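Thread on the student project at Prosser this term, for everyone who asked what we do in there all afternoon.

Short version: we are teaching a robot to fold T-shirts. The project is called Flaleda. It's a credit course on paper and a club in practice.

Students do the folding first, with a gripper in each hand. The robot never moves during this part. You fold the shirt using only the gripper fingers, and the recording of that is what the model trains on.

It is harder than it sounds. You lose your fingertips, so finding a hem takes practice. Most new people pick up two layers when they want one, or one when they want two.

Our target for the term is 400 usable folds. We have 129.

Usable means the shirt starts crumpled, ends folded, and the hands don't leave the work in between. If you put a gripper down to scratch your nose, that fold is out.

We threw away 52 from the first batch. Half the group was folding sleeves first and the other half was folding the shirt lengthwise first. Either is fine for a person. Mixed together they gave us a policy that would start one way and stop.

So now there is one fold, written on a sheet of paper: corners, flat, sleeves in, bottom to top, once more. Everyone does it in that order, including people who think their way is better (me).

The other change was how we start. We used to lay the shirt out half flat to save time. Now it gets picked up and dropped and you deal with whatever lands. Slower, but closer to what the robot will get.

Jeans come after shirts. Towels were supposed to come before shirts and got skipped, which I think was a mistake.

Logging is done in Wondska, which one of last year's students wrote and which still has no undo button. If you mark a fold wrong, write the number down and tell whoever is on the desk.

A few from the shirt table:

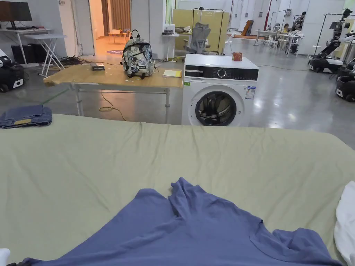
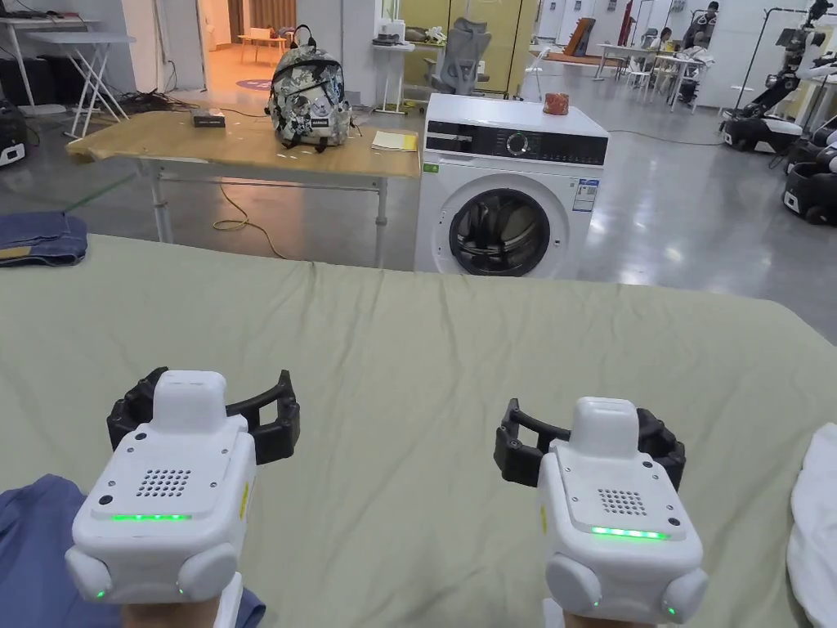

Next one is a corner pinch.

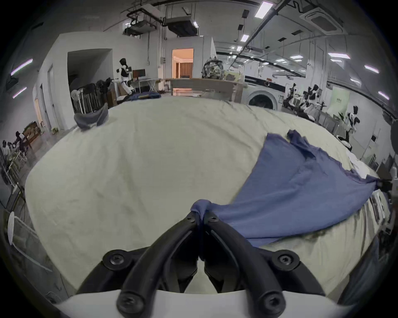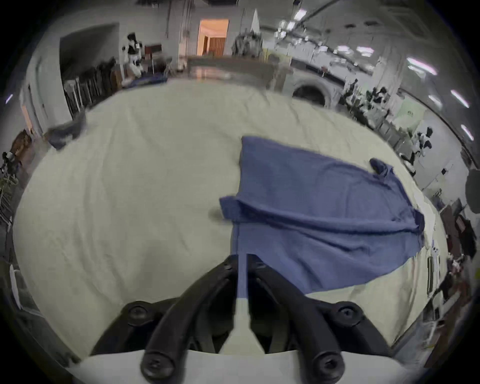 Flaleda Student Robotics Club, Prosser

We show our progress at the Jullitz meet on 22nd April. Each team gets 16 minutes including setup, so the plan is one shirt and one spare try. We are bringing our own table covering after hearing that theirs is shiny.

If the count isn't at 400 by then we will train on what we have and say so on the poster.

New members can still join for the rest of this term, or wait for the fresh start in September. You don't need to code. Bring a T-shirt with no buttons and no print on the front if you have one, plain colors are best.

Replies are open, I'll answer the gripper questions tonight.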